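Re: [shopfit] Produce counter layout and the shutter cabinet
Apr 17, 2026

On the shopfit list, a member at the Pfeiffer shop wrote:

> We are redoing our produce counter and would like to hear from
> anyone who has the scale, the label printer and the till on one
> counter. Ours are on two counters now and people walk back and forth
> with bags of fruit. Questions:
>
> - Does the scale go in front of the till or beside it?
> - How do you reach the receipt paper if the scale is in front?
> - Did anyone get the roller shutter cabinet for label stock, and
> does it stick at the bottom?

We did this at Astwood in February, so I'll take your questions in reverse order.

We have the shutter cabinet, the dark gray one with the horizontal slats. It has a flat rail along the bottom edge and sits on a light gray plinth that is set back from the front. I was against the plinth when we ordered, but I have changed my mind. A mop goes up to it without wetting the shutter, and you can stand close to the cabinet without kicking it. 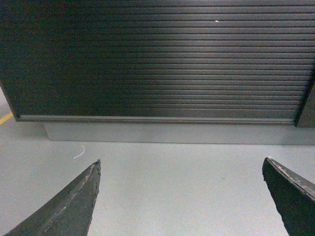
Shutter down, with the bottom rail and the plinth. Astwood shop.

Ours did stick for the first few weeks. It would come down most of the way and then need a push on one side. The fitter adjusted it and told us to keep one hand near the middle of the rail when closing. It has been fine since. Brush the grooves out now and then. Dust on the dark slats shows more than I expected, especially where the light hits them. Inside we keep 8 boxes of Dultix labels and the spare receipt rolls. A box is 1500 labels, and we go through one in 10 days when the fruit is selling well.

On the layout, we put the scale in front of the till stand and the label printer to the right of the scale. The counter is dark brown, and the scale, printer and stand are all light colored, so it is easy to see when they need wiping.

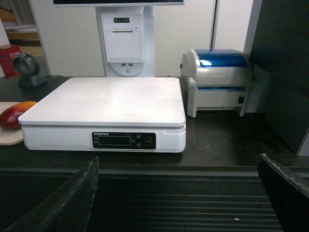 The receipt printer is built into our stand, with the cover on the front. To change the roll we slide the scale toward us, open the cover, put the roll in and slide the scale back. Then we check that the scale is level before using it again. If your receipt printer opens from the top you won't have this problem. Measure with the cover open before you decide how deep the counter should be. We measured with it closed and had to move things once.

Leave a gap on the right of the label printer too. The power switch on our model is on that side, and you want to get a finger in there.

As for what goes on the scale, we weigh single mangoes straight on the platform and anything small in a bag.
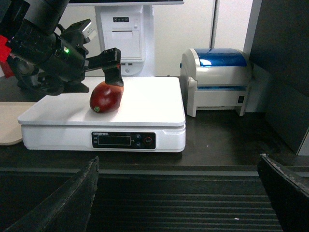
Long fruit should be laid on its side, well in from the edge of the platform. We had a few roll off before we started telling new staff that.

The prices come from Tunura and we have 7 produce codes taped up by the till for the things we sell most. The rest get looked up. If you use Tunura as well, I can send the code sheet, but the layout of it is nothing special.

What is the depth of the counter you are planning? Ours could have been deeper.

Astwood shop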